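Verein » Protokolle » Mieterbeirat » Sitzung Donnerstag

Protokoll der Sitzung des Mieterbeirats Wohnanlage Grullton
Beginn: 19.00 Uhr, Gemeinschaftsraum Haus C
Leitung: Narendra Pathak
Protokoll: Makowska
Entschuldigt: Vertretung Haus A

TOP 1 Genehmigung des letzten Protokolls
Das Protokoll der letzten Sitzung wird mit einer Änderung angenommen. Unter TOP 4 muss es „Kellergang Nord“ heißen.

TOP 2 Kellerräume und Abstellflächen
Die Verwaltung Pradetti hat angekündigt, den Kellergang Nord im Dezember für Arbeiten an den Steigleitungen zu sperren. Betroffen sind alle Abteile auf der linken Seite. Die Abteile müssen vorher leer sein, auch die Regale an der Rückwand. Pathak hat nachgefragt, ob ein Ausweichraum gestellt wird. Pradetti bietet den früheren Trockenraum in Haus B an, Grundfläche 60 Quadratmeter. Der Raum ist abschließbar, hat aber nur ein Fenster zum Lichtschacht.

Mehrere Anwesende halten die Frist für zu kurz. Wer in der Wohnung zwischenlagern kann, soll das tun, am besten in durchsichtigen Kisten.

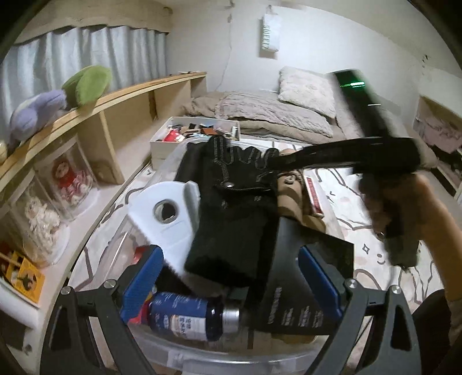
Haus D fragt nach der Haftung im Trockenraum. Nach Auskunft von Pradetti haftet jeder Mieter selbst, die Hausratversicherung ist vorab zu informieren. Der Beirat bittet um eine schriftliche Bestätigung. Fahrräder und Reifen dürfen nicht in den Trockenraum, für sie bleibt der Fahrradkeller offen.

Beschluss: Der Beirat stimmt der Nutzung des Trockenraums zu. Die Schlüsselausgabe übernimmt Haus B.
Abstimmung: einstimmig

TOP 3 Tauschregal und Kleinteile
Für das Tauschregal im Eingang Haus C gibt es Beschwerden, weil Elektroteile ohne Angabe abgelegt werden. Künftig sollen Netzteile nur mit Zettel (Gerät, geprüft ja/nein) ins Regal. Verpackungen bitte mitgeben, wenn noch vorhanden. Kleidung nur gewaschen und in einer Kiste. Was nach vier Wochen noch liegt, wird entsorgt.

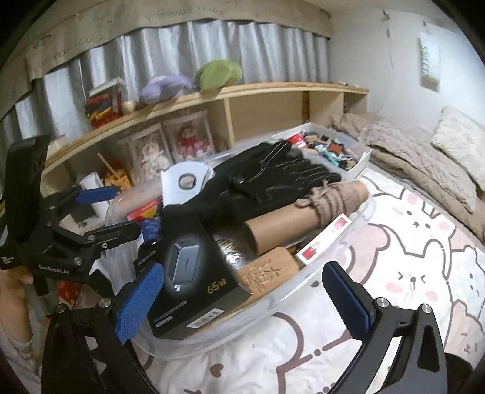 Kiste mit Handschuhen und Netzteilverpackung (65w)

Der Aushang wird neu geschrieben, auch auf Englisch und Polnisch.

TOP 4 Kasse
Kontostand 1.164 Euro. Für die Reparatur der Sitzbank im Hof liegt ein Angebot der Firma Grendero vor, 60 Euro Anfahrt plus Material. Ein Vergleichsangebot wird nicht eingeholt. Der Antrag auf einen Zuschuss von 3.000 Euro für die Hofbeleuchtung ist bei Pradetti eingegangen, eine Antwort steht aus.

TOP 5 Verschiedenes
Die Klingelanlage Haus A ist weiter gestört. Die Mülltonnen stehen nach der Leerung wiederholt vor der Feuerwehrzufahrt, Pathak spricht mit dem Entsorger.

Ende: 20.40 Uhr
Nächste Sitzung: Termin folgt per Aushang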